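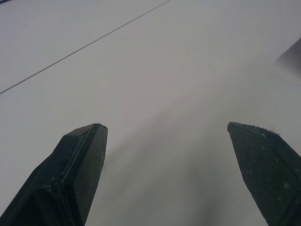
*tabletop, close up -- pale all over, hard to see any mark on it*

**Ticket 925 -- fold room tables, paper won't stay square**
Opened by: Isla Lamont
Date: 7 Feb 2018
Status: open

Problem: sheets for the Sunditz mailing going crooked at first fold. Two tables end to end, cream tops. Lavender stock, one sheet at a time. Corners off by the second crease, whole lot looks sloppy. 14 rejects out of the first 60.

Tried so far:
- wiped both tops down. No change
- new pack of the lavender (Farquharson, item 761). Same thing
- kept the sheet on the near table, well clear of the seam. Bit better, not fixed
- pencil marks for the corners -- too faint, cant find them again
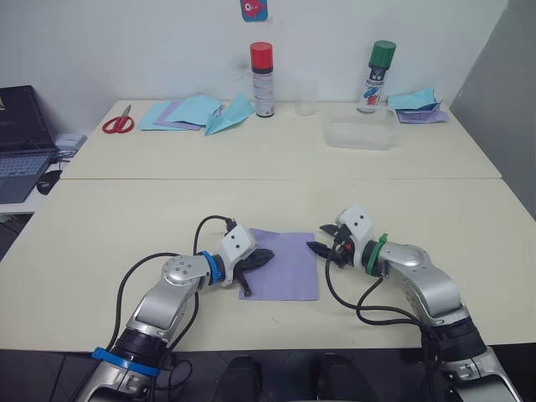 *lavender sheet on the near table, seam behind it*

Notes: sheet lies flat before folding so I dont think its curl. Table has nothing to line up against, thats my guess. Gustau wants low-tack tape in an L shape, long side of the sheet against it. Fine by me but somebody check it wont pull the finish off teh top.

Need: tape, a bone folder, OK from Vulance to mark the table.

Next: tape test on the near table only. Leaving the far one alone for now.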